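Count Me Out of the Robot Trophy Business

Posted 21/01/2024

My school added a robotics club in September, and I was asked to be one of the two adults in the room on club days. I said yes. I teach eighth grade math, I own a soldering iron, and I like the kids. I also came in with doubts, and four months later most of them are still with me.

Start with the money. The kit the district picked is called Pandurix, and it costs 500 dollars a box before you buy the spare parts you will certainly need. We have 4 boxes. The sales page says a Pandurix club "builds the problem solvers of tomorrow." What I have watched it build is a small vehicle that follows a line of black tape. Every team builds the same vehicle, from the same booklet, and the booklet has pictures for every step. A kid who can put a bookshelf together can finish it in an afternoon.

Then there is the contest. Our region uses the Zomeck Challenge, where the robot has to pick up foam cubes and drop them in a bin in under two minutes. The cubes are all one size. The floor mat is printed by the contest, so every school practices on the exact floor it will compete on. Last fall our best team scored 81 points and came home with a plaque. I was happy for them. I also asked them, on the bus, what their robot would do if one of the cubes were a sock, and they looked at me as if I had asked what it would do if it were sad.

I don't blame them. They were handed a problem with everything hard taken out of it, and they solved it. The trouble is the story the adults tell afterward, in the newsletter and at the board meeting, where picking up foam cubes becomes "hands-on experience with artificial intelligence." There was no intelligence in the box that I could find. There was a color sensor and a lot of patience, and the patience belonged to the kids.

The one project this year that changed my mind a little cost far less and won nothing. A handful of the older students wanted to do what they called Sandu, after nothing in particular. The idea was plain enough: take chopsticks and a utensil basket, and do the chore with gripper tools held in the hand, at a kitchen table, with the normal clutter left where it was. No printed mat. No timer. Keep a record of it and then argue about what a machine could possibly learn from that.

I expected them to be bored in ten minutes. What they did was complain, loudly and in detail, and the complaints were better than anything I had heard all season. Chopsticks roll. They are thin, they cross each other, and two jaws that close on a foam cube with no trouble will push a chopstick sideways across a tabletop. Glass shines in all the wrong spots.

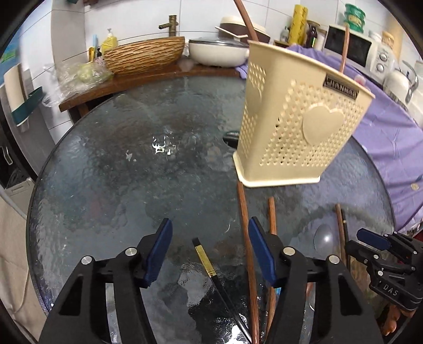 One girl, who had hardly spoken during the contest months, wrote a full page on why she would rather program a robot to drive to Ohio than to tidy a drawer. I have read it three times.

So do I want more of this? Yes, with some caution. A program called Clulleo has already written to us offering to turn this sort of exercise into a "data skills badge," with a fee per student, and I can see how it ends - a standard basket, a standard set of sticks, a score sheet, a plaque. I wrote back that we would think it over. I have thought it over, and my answer is no.

The Pandurix boxes are going back on the shelf until spring. If the district wants to know what the club is up to before then, they are welcome to come and try to pick up a chopstick.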